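January
by Arūnas Rebane

Keeping plastic kitchen things clean and pale

In my first flat in Wostness the water was very hard, and every light-coloured plastic thing I owned became yellow or grey in one winter. Since then I have collected some habits, and I share them for those who have the same trouble.

Tea and tomato are the worst. A stained spoon or box should go in warm water with two spoons of bicarbonate of soda, and stay there for the night. In the morning rub it with a soft cloth. Do not take the green side of the sponge, it makes small scratches and the next stain goes deeper.

For limescale I use white vinegar, one part to 3 parts of water. My neighbour puts it pure, but I found that rubber seals do not like this and become hard. After 39 minutes on my kitchen timer (I once forgot to stop it, and it was just the right time) the white crust comes away with a fingernail. Rinse well - the smell stays longer than you think.

Narrow places need a tool. An old toothbrush is good for corners, and for ridges I prefer a wooden cocktail stick with a bit of wet cotton around it. In openings and handles the dirt sits on the inner side of the rim, so turn the thing in your hand and look against the window.

Dry everything with the opening down, on a rack and not on a towel. A towel keeps the water in, and after a few days you have the black dots. If they are already there, the soda will help a little, but I would throw away the seal and buy a new one.

Old sticker glue goes away with cooking oil. Leave it for ten minutes, wipe, then wash with normal dish soap. On soft plastic try first in a place that is not seen.

One more thing about the sun. Some people put yellow plastic on the balcony to make it white again. I tried it with a lid for more than 2 weeks in summer and it only became more brittle, so now I keep such things in the cupboard. 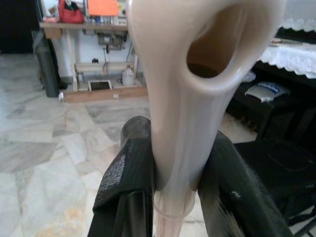 Cream-coloured plastic with an oval opening. The rim is rounded, so a cloth is enough for the outside.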